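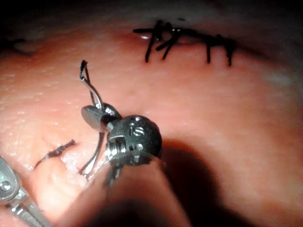 knotty_in_december wrote:
I'd grab it further back, personally. Two thirds of the way from the point has been my rule ever since the Curnetti course, and I know that sounds fussy, but a curved needle held near the middle always seems to want to roll on me the moment it meets anything firm.

slowstitch
Thanks so much for answering, and so fast! I should say where I'm at. I've been working on running closures all winter, mostly evenings after 9 p.m. when the skills room at Bednárik is quiet, and I keep a little notebook (yes, paper). Last month I logged 94 throws and marked 16 of them as ones where I had to let go of the needle and pick it up again. My trouble is nearly always the handoff. The bite itself I'm fairly happy with these days, it's getting the needle from one jaw to the other without turning it that wears me out.

threadbare61
I'm going to disagree with knotty a little, with affection. Two thirds is fine for skin. Deep in a fold with no elbow room I choke up closer to the middle and put up with the wobble, since a long lever in a tight spot causes me more grief than a bit of rolling does. Also, how long is your tail? Half the tangles I see come from leaving too much thread and then dragging it across the field.

slowstitch
Too long, probably! I cut it generously because I'm scared of running out before the last knot. Black braided, which I love for being easy to find against pink, though it does like to loop over the needle when I'm not watching.
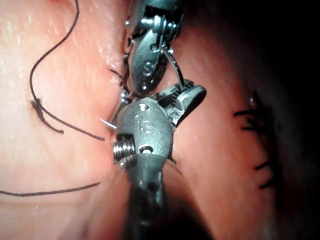
So what I've been trying is to hold still with the first jaw until the second one has closed properly, and only then let go – it feels painfully slow, and my old habit is to open both a hair early. I also follow the curve on the way out now. I used to pull straight and wonder why the holes looked stretched.

knotty_in_december wrote:
Fair point about tight spots, threadbare, I'll give you that one. I still wouldn't teach it first. Slowstitch, the Tellow practice sheets have a handoff drill with no thread at all, just the needle going back and forth. Dull as can be, but do it for a week.

threadbare61
Seconding the drill. Not seconding the Osex version of it, which is 213 pages and mostly diagrams of knots.

slowstitch
Printing the Tellow ones tonight. Does anyone do it left hand first?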